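The Nindell Newsletter
June
By the kitchen table columnist
14 comments | 39 shares

Do you really need a butter knife?

A reader in Arimmont wrote in last month to ask whether a table setting is still a table setting without a separate knife for the butter. She had been looking at a boxed set from Kos, 239 dollars for the lot, and the box made a fair bit of the fact that every place got its own spreader. I have been chewing on the question since, and I'm afraid my answer is going to disappoint anyone with cutlery to sell.

I don't believe in most specialised cutlery. I grew up with one drawer, and the drawer had knives, forks, two sizes of spoon and a bread knife with a split handle. We buttered toast with whatever came out first. Then I got married and was given a canteen with 100 pieces in it, and I can report that a good half of them have never touched food. The fish knives have moved house with me three times. They are in very good condition.

The usual argument for a broad, round-ended blade is that it spreads better. I wanted to be fair about this, so over one week I buttered my morning toast with a different thing each day, seven in all, including the back of a dessert spoon and a little plastic scraper that came with a rice cooker. Butter from the fridge tore the bread every time. Butter that had been sitting on the bench overnight went on nicely with everything, the spoon included. My conclusion is that people who praise their butter knife are mostly praising a warm kitchen. 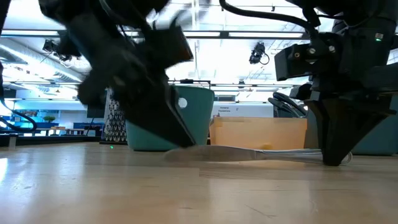

What I will grant is that a wide blade is handy for jobs that have nothing to do with butter. It levels a cup of flour. It gets under the lid of a cocoa tin without bending, if the metal is thick enough, and it will ease a slice out of a cake tin without scratching the bottom to pieces. My mother used hers for putty. So if you already own one, keep it in the main drawer with the others and let it earn its place. The ones that live in a velvet-lined box with a ribbon are the ones I have doubts about.

Handles are another matter, and here I get quite cross. The Wokel catalogue has a page of knives this season with handles in every shape you can think of, and the wording says they are "balanced for the hand". Whose hand? I tried three of them in the shop at Nindell and every one wanted to roll over when I set it down. A knife that won't lie flat beside a plate is a nuisance at a crowded table, whatever colour it comes in. Fancy ends also collect grime. Anything with a loop, a fold or a bit of scrollwork needs a small brush now and then, and most of us are not going to do that on a weeknight.

I'm just as doubtful about the advice that comes tucked in with these sets. One leaflet told me never to lay a knife on bare wood, as it would spoil the finish. My own table has been scratched by keys, a cat, a sewing machine and one memorable attempt at carving a pumpkin, and I couldn't tell you which mark came from cutlery. If you love your varnish, put down a cloth. If you eat at the table every day, it's going to look like a table that people eat at, and I wouldn't pay for a set of felt-backed knife rests to prevent it. Yes, they sell those too.

The leaflet also wanted me to polish the handles with a special cream. Warm water, a drop of dish soap and a dry tea towel have done the job at my place for years. The towel is the part people skip - spots on metal are mostly from letting it drip dry in the rack, at least with our hard water. I'd try that before buying a jar of anything.

So, to the reader in Arimmont: I would leave the Kos set in the shop. Put one decent spreading knife beside the butter dish, for everyone to share, and let people use their dinner knives for the rest. Guests who mind will tell you, and then you'll know who to sit next to your brother-in-law. Second-hand shops usually have a jar of odd knives near the till, and I have found better ones in there than in any boxed set. Pick it up, set it down on the counter, see if it rolls.

I am willing to be argued with. One letter has already come in defending the fish knife, at some length, and it will run next month if I can get it down to a page. The writer says hers is wonderful for opening envelopes.

Filed under: Home and Table
14 comments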